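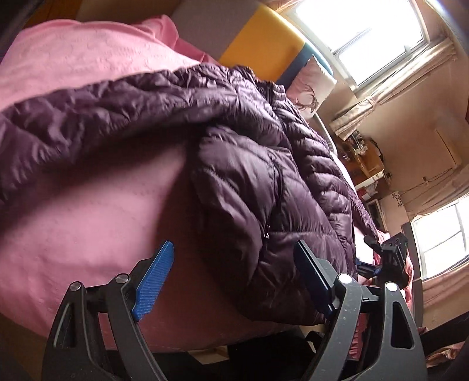

Matilde Esteves has designed planner stickers under the name Peixoto for 4 years. Her catalog runs to 107 sheets, most of them functional: header strips, checkboxes, bill trackers, appointment flags. We spoke by phone on December 11, 2020, mostly on the subject of paper and cut lines.

Her starting point is the column width of the planner. The weekly layout she designs for, the Dukano vertical, has columns slightly narrower than the boxes most printable kits are drawn for. "People print a kit, the box hangs over the column rule, and they blame the printer," she said. "Usually the printer is fine. The scaling is set to fit the page, and that changes every dimension on the sheet." She tells customers to print at actual size and to put a ruler against the first box before running the rest.

She tests each sheet on two papers, a matte removable and a white gloss. The matte takes pen. The gloss holds color better, but gel ink stays wet on it long enough to smear, so she keeps it for decorative strips with no writing space. Clear sticker paper she has given up on. "The printer doesn't lay down white. Anything pale disappears once it's on the page. I had a whole set of cream labels that were basically invisible."

Cutting takes up more of her time than drawing. Every sheet is supplied as a PDF for scissors and as a cut file with a separate outline layer. The outline sits slightly outside the artwork, and the color is extended past it, so that a small error in registration doesn't leave a white edge. For kiss cuts she uses a shallow blade setting and one pass. Alvar Lunde, who cuts the physical sheets she sells through the Peltthorpe shop, works differently: two light passes on the matte, one on the gloss.

"The matte drags," Lunde said when I reached him later. "One pass deep enough to get through it also marks the backing, and then the sheet tears when you bend it." He replaces a blade after 30 sheets, or sooner if the corners of the small checkboxes start to lift.

Esteves plans the year in blocks. Holiday sheets are finished well ahead, and the January budget set was already with Lunde when we talked. That set has 24 bill flags to a page, with the due date left blank. Earlier versions had printed numbers. "Everyone ran out of the first and the fifteenth and had the rest left over," she said. "Blank was the obvious fix. It took me until May to do it."

Color matching remains unsettled. She works from a fixed palette file, Bernolex, which she built herself and revises once a year. The current version drops two grays that printed green on inkjet machines. Sheets made before the change will not match the new ones exactly, and she has marked them in the shop listing.

I asked about storage. She keeps finished sheets flat in an accordion file, sorted by function – headers, trackers, icons, washi strips – with the backing side facing forward. Sheets stored on edge without support curl within a few months, she said, and a curled sheet feeds badly if it has to go back through the cutter.

Her next release is a set of half-height boxes for the Dukano. The test sheets fit the columns, but the corner radius is still wrong.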